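Vurden Sculpted-Handle Mug, Teal
Item group: Kitchen and Table — Everyday Drinkware
Supplied by Lultby Household Goods, Dulville

The Vurden mug is intended for daily use in home kitchens, break rooms and guest apartments. It is part of the Moldovan tableware range and may be ordered singly or in cartons.
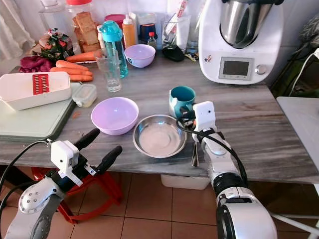 Teal mug on a marble-patterned counter, with steel and lavender bowls.

Design
The body is upright and plain so that the mug can stand close to other items in a cupboard. Decoration is confined mainly to the handle, which is modeled in raised, rounded forms. Customers who prefer a plain handle are referred to the other mugs in the Moldovan range.

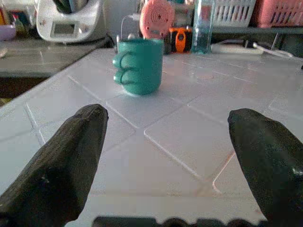

Handle shape is the feature most often raised in inquiries to our Dulville office. Buyers are advised to consider how the mug will be held and where it will be kept. The Vurden handle takes the form of an animal paw, with three toe-like bumps set one above another, and the fingers rest against these curves when the mug is lifted. Hooks and narrow racks should be checked for fit before a full carton is ordered.

Placement and Surfaces
The mug should be set down on a level surface. On tiled counters, the base should rest fully on a tile and clear of any wide joint. Glazed and polished surfaces should be wiped dry before use. Heavy pans should not be stacked on or against the mug.

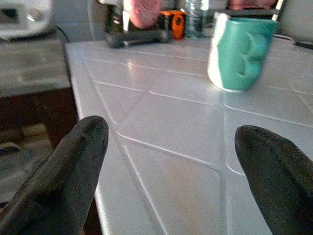 Care
Wash before first use with warm water and mild soap. A soft sponge is recommended for the handle, where residue may collect between the raised parts. Steel wool and scouring powder will dull the finish — their use is not covered by the replacement policy.

Use With Other Kitchen Items
The mug may be kept among preparation equipment. Slicers and graters should be put away or covered before drinks are served.

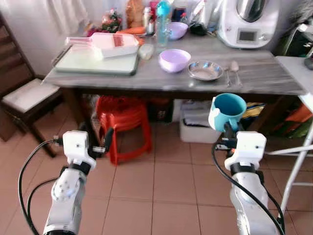
Teal mug, showing the interior. On the table: cutting board, mandoline slicer and bowl.

Ordering
Order code: Vurden 64
Carton: 5 mugs
Minimum trade order: 2 cartons

Orders are accepted through the Lultby trade desk. Mugs that arrive chipped or cracked will be replaced if reported within 93 days of delivery. The carton label must be kept until the claim is closed. Trade prices are reviewed each December.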